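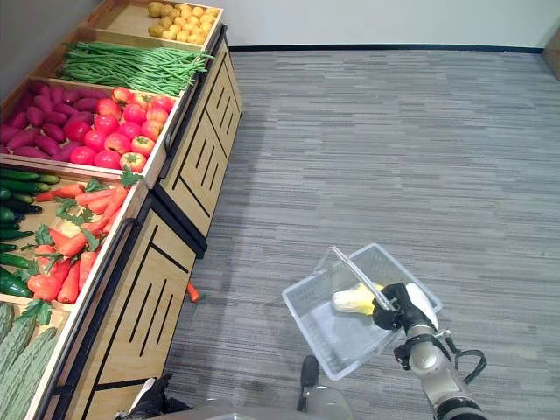

Section 4 covers the basket-and-stand task, the longest of the Lerska benchmark tasks and easily our favourite to run! One arm carries the shopping basket, the other picks the produce the episode calls for, and the method being tested (Seneviratne replay, explained in 4.3) learns from the attempts that go wrong as well as the ones that go right. Set the stand out with each kind of vegetable in its own bin, so that the tomatoes share a divided bin with the sweet potatoes and the carrots lie across the middle of theirs with their leafy tops on. The clear plastic basket should hang from the gripper by its handle. A carrot on the carpet at the foot of the stand is a perfectly valid state for this task and has its own label, F2, so please don't tidy it away before you have read 4.4.

## 4.1 Before you start

You will need the Grestport control software running, both arms homed and the head camera calibrated as in Section 2. If you skipped the June update, go back and install it now. The older version drops the basket arm's wrist readings and the replay step can't use the files.

**Caution:** Keep the emergency stop in your hand whenever the arms are powered. The basket arm swings wider than you expect when it turns away from the stand.

## 4.2 Recording an episode

1. Drive the base up to the stand and stop with the front row of bins in the head camera's view.
2. Close the basket gripper on the middle of the handle. Lift until the basket clears the floor.
3. Type `culton start` and wait for the tone.
4. Enter the target item, for example `tomato` or `corn`.
5. Let the policy run. Don't help it, even when it is painfully close.
6. When the item is in the basket, or the time limit of 100 seconds is up, type `culton stop`.
7. Choose a label: S (success), F1 (missed grasp), F2 (item dropped on the floor), F3 (wrong item in the basket).

**Note:** A tilted basket isn't a fault. The policy tips it to widen the opening on the side nearest the picking hand. We never programmed that, and it still makes us grin when it happens.

## 4.3 What replay does with your episodes

Earlier versions threw away everything except the S files. Seneviratne replay keeps the F files too, cuts each one at the moment the attempt went wrong, and trains on the good part before the cut. The last second before a drop gets a negative weight.

The gain was much bigger than we had hoped for. On the Culton test set of 646 episodes, the version trained on successes alone finished 211. With replay, using the very same recordings, it finished more than twice as many. Beans are still the weak spot, as they slide out sideways, and we would love to see what other groups make of them.

## 4.4 Items on the floor

1. After an F2, leave the item where it fell.
2. Run `culton mark floor` and click on the item in the head camera view.
3. Start the next episode as normal. The marked item is now part of the starting state.
4. Once three items are on the floor, stop, power down the arms and put everything back in its bin.

**Caution:** Never reach under a powered arm to pick something up. The base must not be driven over dropped items either; the plastic stalks jam in the wheels.

## 4.5 Training

Replay needs at least 78 labelled episodes, with a mix of S and F files. Run:

`culton train --replay on --task stand`

Progress is printed after every pass. If the loss goes flat straight away, check that your F2 files have a floor mark, then run the command again. Settings for the negative weight are in Section 5.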